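Product label

A product label is printed matter fixed to a thing, or to its packaging, to say what it is, who made it and what rules it meets. Can be paper, plastic film, cloth, foil or printed straight on the surface. Covers food, medicine, clothing, paint, toys, electrical goods. See also: Rating plate, Care label, Barcode.

History

Makers' marks on pottery and metal are far older than paper labels. Paper ones came in with printing. A bale ticket from the Jorkach wool market, dated 1502, is often given as an early trade label, though the date is disputed (the ticket may be a later copy). Glue-backed labels spread with cheap colour printing, mostly on tins, bottles and matchboxes. Collectors still chase the fruit crate ones.

In Arel a labelling act was passed in 1954, after a run of complaints over short weight flour. It asked for the name of the goods, net weight and the packer's address. Colour of the ink was left open, which caused trouble later when Kolix sold jam with pale yellow lettering on white. Amended in May of the following year.

Contents

Varies by country and by type of goods. Food labels usually carry ingredients in order of weight, a date mark, storage advice and allergens. Clothing has fibre content and wash symbols. Electrical goods carry a model or part number, country of origin, and marks showing which safety or efficiency schemes apply. Goods sold in several markets tend to collect marks from all of them, so the label gets crowded and the type gets small.

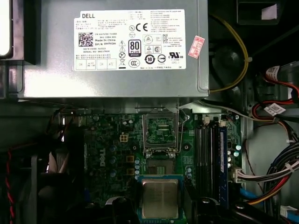 Label on a Dell computer power supply, with CE, CCC, UL and 80 PLUS marks.

Some marks are granted by a testing body, others are the makers own declaration. The two are easily mixed up by shoppers. The crossed-out wheeled bin means the item should be kept apart from household rubbish.

Languages

Many countries require labels in the local language. Bilingual labels are standard in Canada, where most packaged food must carry both English and French. Importers often put a sticker over the orignal, sometimes covering the date mark by mistake.

Legibility

Minimum letter height is the usual rule. The Darwish survey looked at 37 household cleaners and found 15 with warnings too small for the local code. Curved bottles were the worst. Also gloss varnish, which throws glare. Fold-out labels are one fix, used mainly on garden sprays and medicines, but the outer leaf tears off.

Adhesives

Permanent, removable, freezer grade, wash-off. Wash-off types are used on returnable bottles and come away in hot caustic solution. Removable glue hardens with age and can become more or less permament.

Page last edited August 25, 2023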